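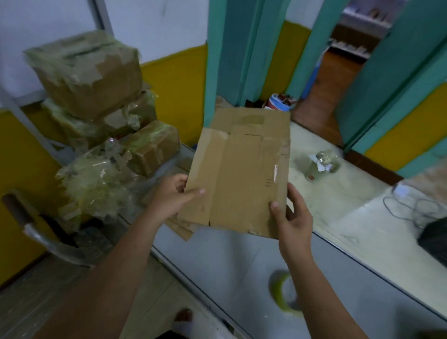

Filed under: List archive > Packing and Moving > Reusing boxes

Subject: Re: Flattened boxes, how many times?

Kevin Sheehan wrote:

> We have a move coming up in September and I've been handed the job of
> deciding what to do with the old cartons. Most were flattened after the
> last move and have been leaning in a hallway ever since. Some have soft
> corners, some have old tape on them. Is it worth making them up again or
> should I order new? Also, does anyone wrap whole boxes in stretch film,
> or is that a waste of film?
>
> Kevin

Kevin,

We went through this at Prinatis when the records room moved from Plillcombe to the Fahy building, so I can tell you what we did. It was 53 boxes in the end, mostly paper files with a few of odds and ends.

Sort the flat ones before you do anything else. Take each one off the pile, hold it up and look at the bottom edge. The bottom flaps are what carry the weight, and they're also what gets dragged and kicked. If the corners there are torn through to the fold, we didn't use the box for paper. A tear in a top flap doesn't matter much. You can tape over it.

Next, bend it along the old creases. A sheet that has been opened and flattened a few times goes soft at the fold lines, and you can feel it right away. If a panel creases somewhere there was never a fold, the inside layer is crushed and the box will bulge when it's stacked. Those we kept flat and used as pads between layers, or cut up to line the bottoms of the better ones.

Old stickers and pen marks are a nuisance. You don't have to get every scrap of label off, but cross out anything a mover could read as a room number. We had 2 boxes go to the wrong floor on account of old writing on the side. Put the new label on a short side, and write the same thing on the top.

As for tape, don't stick new tape on top of old tape that is lifting. Pull the old strip off first, even if it takes some of the brown paper with it. Run the new strip down the center seam and a few inches up each end. On the heavy ones, add a second strip crosswise.

On the film – yes, we used it, and I would again for reused boxes. It holds a weak carton together and keeps the flaps down if the tape gives. It won't fix a bad bottom, though. Go around the box both ways, and put the label on the outside of the film, or you'll be trying to read it through three layers of plastic. We bought ours from Flodik. The item was 2424 on their list, but check that the number hasn't changed.

Film makes a lot of trash when you unpack. Cut it down one side with a safety knife and stuff it straight into a bag, and keep it separate from the cardboard. Our recycling pickup on Friday took the flat cardboard but wouldn't take it with film mixed in.

If you're using a cart, heaviest box on the bottom, and don't go higher than you can see over. Measure your doorways too. Wrapped boxes sit a bit wider than you expect.

I'd say about 12 of our old ones ended up as pads or scrap. We ordered new to cover those and used the new ones for the heaviest files. Yasir Khokhar did the ordering and may still have the price sheet – I've copied him on this.

Bríd Daly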